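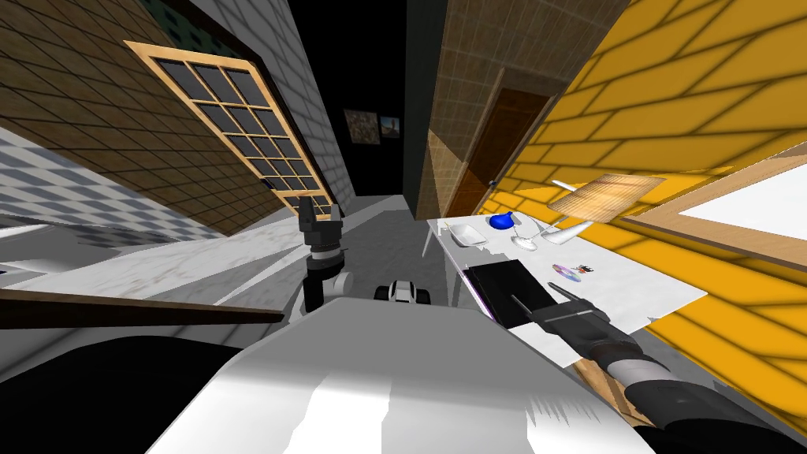 Jornach opened its robot lab in Githam to the public for an afternoon in August, and the simulator station was the hit of the day! Visitors got to see a practice room through the robot's own eyes, all inside the computer, with its two arms reaching out ahead. On the white tabletop, a black book lay right beside one gripper, with a bright blue rounded object and a stemmed glass farther along. People kept leaning in to get a better look, and the 6 kids at the front didn't want to give up their spots.

The team behind the Firnlow project talked through how they build rooms like this one and why they change the walls, furniture and clutter so often. Questions ran well past the planned half hour (a lot of them about dishes). Doors opened at 2 p.m. and the place was still buzzing at closing time. Bajpai, which makes the lab's arm joints, had a table in the hallway with parts to pick up and turn by hand.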